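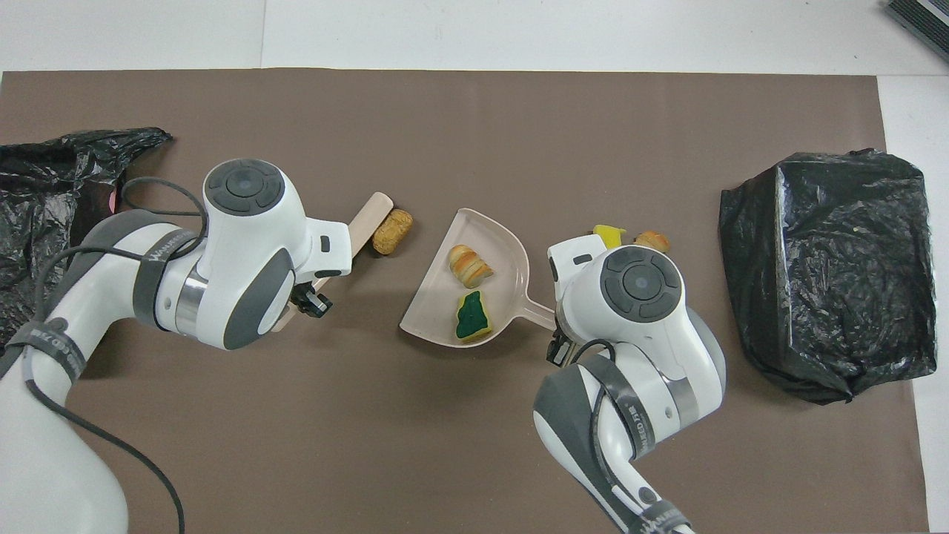
Clullow moves its May magic convention online

The Clullow Magic Weekend will go ahead in May as an online event, its organisers said on 18 April 2020. Lectures, the close-up contest and the dealers' hall will all be run over video, and tickets already bought will carry over unless the holder asks for a refund.

The weekend had been due to take place at the Solow Hotel, where it has been held every spring for the past eight years. The hotel closed to guests last month and has agreed to keep the deposit against a booking next year.

Ritu Srivastava, who runs the event, said the decision was made once it was clear that the performers from abroad would not be able to travel. "We looked at moving to the autumn, but half the lecturers had other bookings by then and I didn't want to sell people a date I wasn't sure of," she said. "Most of the acts had already told me they could do something from home."

There will be 16 lectures over two days, each lasting 45 minutes with time for questions at the end. Spyros Politis will open the programme on the first morning with a talk on coin work for small audiences. Yung-ching Kwok will teach three routines with a borrowed deck, and has rewritten one of them so that the person watching at home can shuffle and deal their own cards.

Children's entertainers get the whole of the first afternoon. Tien-fu Yang will lecture on sponge balls and on keeping the attention of under-sevens through a screen, a subject he has had to learn quickly. He has done birthday parties by video since the schools closed. "They wander off to find a toy and show it to you," he said. "You have to let them come back. I've cut my act to 25 minutes and taken out anything that needs a helper on stage."

Ticket holders will be able to watch recordings of all the lectures for a month. The exception is the talk by Chia-jung Kwan on her stage illusion Kong, which will be shown live only. Kwan is still working on the piece and has asked for it not to be recorded.

Lecture notes will be sent out as files on the morning of each talk. Anyone who would like a printed set can order one with their ticket, though the organisers warn that the post is slow and the notes may not arrive in time.

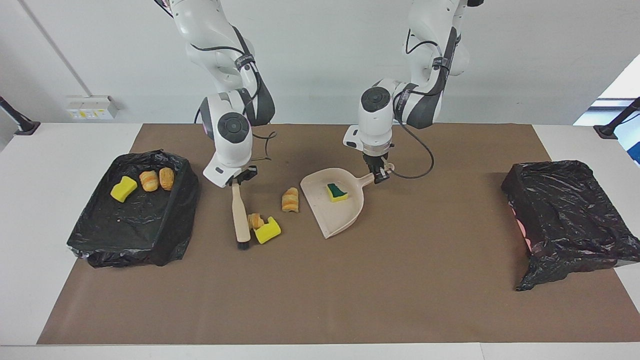 Contest rules changed

The close-up contest will have seven places instead of the usual 12. Each entrant performs live for eight minutes, in one take, with hands and table in view throughout. Camera tricks and edited video are not allowed, and entrants will be asked to show the table from a second angle before they begin.

Three judges will watch at the same time as the audience. Marks for audience handling have been dropped this year and the points moved to technique and originality. The winner receives the Clullow cup, which will be posted, and a paid spot at next year's gala show.

Entries close a week before the event. Performers under 18 may enter with a parent's permission and must have an adult in the room while they perform.

Dealers

The dealers' hall will be replaced by a page on the convention website with a link to each shop. Dealers can book a 15-minute slot to demonstrate their tricks between lectures. Those who had already paid for a table will get their slot free and half of the table fee back.

One of the releases planned for the weekend is Later, a prediction effect using a sealed envelope and a wall calendar. Politis, who devised it, said the first batch was already printed and would go on sale as intended. Buyers will be sent the instructions as a download on the day they order and the props by post.

Tickets and refunds

The convention sold 1,814 day and weekend tickets last year, and Srivastava said she did not know what to expect this time. The price of a weekend ticket has been cut by half for new buyers, and people who paid the full price will have the difference returned to the card they used. There will be no day tickets.

Anyone who wants all their money back should write to the ticket office by the end of April, giving the booking number. Hotel rooms at the Solow were booked separately and guests need to contact the hotel themselves.

The full timetable will be sent to ticket holders in the first week of May, together with the link and a test session for people who have not used video calls before.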